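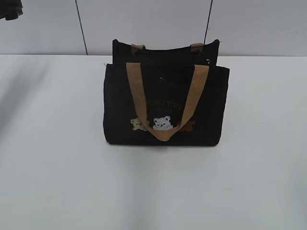 Week two with the Vomell trial kit

On Wednesday I promised to write more about the kit we have on loan from Vomell, so I continue from where I stopped. The arm is mounted, the software is running on the old office computer, and we are now at the part which I was waiting for: handles.

For new readers, I do small-parcel packing at Ikier together with Neelam Bisht. We send out bags, pouches and some clothing. Boxes are easy for almost any arm you can rent today. A soft bag with a hanging handle is a different matter, and this is what I want to know before we pay for anything.

The black tote with the three bears is a good test piece, I think. The front handle is tan and hangs down in a wide loop over the black cloth, so the contrast is strong. The rear handle is folded behind the bag and only the two tan stubs show at the top. In the kit software you draw a region on the camera view and say "grasp here". I draw it on the front loop. The software also proposes its own points, and with this bag it likes to propose the stubs, which I then have to reject by hand.

What I like

The teaching mode is simple. You guide the arm with your hand, press the button, and the position is saved. Neelam learned it in 20 minutes without opening the manual. The manual itself is clear, but the chapter on soft goods has only 4 pages and I have read them many times.

What I like less

Black fabric. The depth view becomes patchy on it, and the front panel and the opening of the bag look almost the same to the software. I wrote to support and Nhi Thái answered the next morning. She advised me to lower the exposure limit and to teach the height of the table again. The second advice helped more than the first.

Also the price. The rental is 300 euros a week, and the soft gripper pads are extra - I did not see this on the first offer. Please ask for it in writing if you are thinking about the same kit.

The loan ends in three weeks. Before that I want to try the cotton pouches from Zuststead, and Neelam wants to see what it does with scarves. I will post the settings file when I have cleaned it up a little.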